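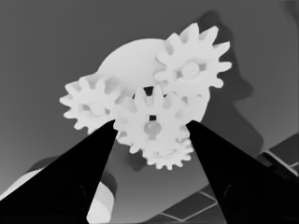 Elsa Solheim told our group in October that she had signed the clinic's privacy form without reading past the first page, and that she would probably do so again. Her remark was repeated, in different words, by many of the patients who took part in this study.

Patient Consent and the Sharing of Appointment Records
Project report submitted by Signe Engebretsen for the student working group
Jan 27, 2020

1. Background

Clinics in the Eide district use an online booking service called Kurico. Patients enter their name, date of birth, reason for visit and current medicines. The clinics hold these records, but the terms of use also allow "selected partners" to receive them for service planning. One such partner is Jetstead, a private company that prepares staffing forecasts.

The project asked whether patients knew of this arrangement and whether the consent form explained it in terms an ordinary reader could follow.

2. Method

A paper questionnaire was offered to adult patients in the waiting rooms of 3 clinics. A total of 186 questionnaires were handed out and 133 were returned complete. Names were not collected. Respondents were asked to answer from memory before being shown the consent form, and were then given time to read it and comment.

The questionnaire was approved by the course supervisor before use. Two questions on household income were removed at that stage as unnecessary to the purpose of the study.

3. Findings

Of the complete responses, 90 stated that the patient did not know records could leave the clinic. Several respondents believed that consent applied only to text message reminders, which are covered in the same paragraph of the form.

After reading the form, most respondents said they had no objection to forecasting as such. Their concern was with the reason for visit, which they regarded as private even when the name had been removed. Older respondents also asked how long a partner could keep the data. The form does not say. 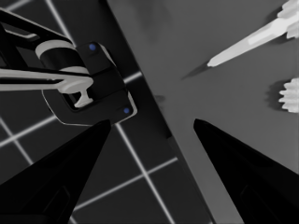 4. Limitations

The survey was carried out during weekday hours, and patients who work full time are likely to be underrepresented. The Ravton clinic changed its form partway through the survey period. The new wording differs only in the contact address, and the responses were therefore kept together.

5. Recommendations

Consent to reminders and consent to data sharing should be requested separately, each with its own signature line. The form should name every partner that receives records and state a retention period. Patients who decline sharing should be told in writing that their care will not be affected.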